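Skutberg wrist camera kit, six weeks in
Posted 2025-09-03 by Leen Bitar

I've been meaning to write this up since the kit came through the door, and I kept putting it off because I was having too much fun with it. So, the Skutberg. It's a small camera, a clamp, a very long cable and a recording program, and you use it to gather examples for a learning system from the robot's own point of view. We drive the hand by glove, the kit records what the wrist camera sees alongside the joint positions, and the model learns from the pile.

Before this we used a Visonex on a tripod. Decent camera, lovely colours, but the moment the hand closed on anything it hid the very bit we wanted to learn from. Going to the wrist has made such a difference!

Fitting it

Took me an afternoon the first time and ten minutes ever since. The clamp has 3 positions and I'd go straight to the middle one. The outer one gives a nicer view of the table but it knocked against our Kermani stand on every low reach (I have the scratches to prove it). Tape the cable down at the elbow as well, loosely, with enough slack for a full turn of the wrist.

Recording

Oh, I love the recording program. One pedal starts a take, the same pedal ends it, and a second pedal bins it. That second pedal is worth the money by itself. If I fumble a grasp I tap it and go again while the objects are still where I put them. On a good day I get through roughly 70 takes before my glove hand gives up, and that's with tea.

Labels are typed once per batch and carried over, which is lovely until you swap the task and forget. I did a whole batch of "cup to tray" that was really "sponge to bowl". You can rename them later, but only one at a time. Please fix this, Skutberg!

What the camera sees

The view is close, and I mean close. The thumb takes up a great deal of it, with the fingers standing in a row to the right and the dotted grip pad across the palm. The wrist housing at the bottom is well out of focus. I fretted over that at first, then trained on it anyway and the model didn't mind a bit. A pale table does wash out, so turn the exposure down a notch before you begin.

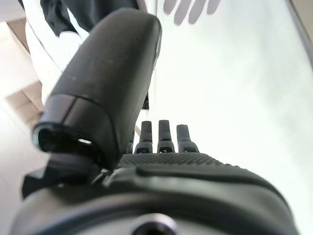

Odds and ends

The carry case is flimsy and I've moved everything into a Grindby tool box. The manual is 2 pages long and one of them is about the case. Files are big, so buy a second drive at the same time. I'd still order the kit again tomorrow, and I've already asked for another one for the left hand.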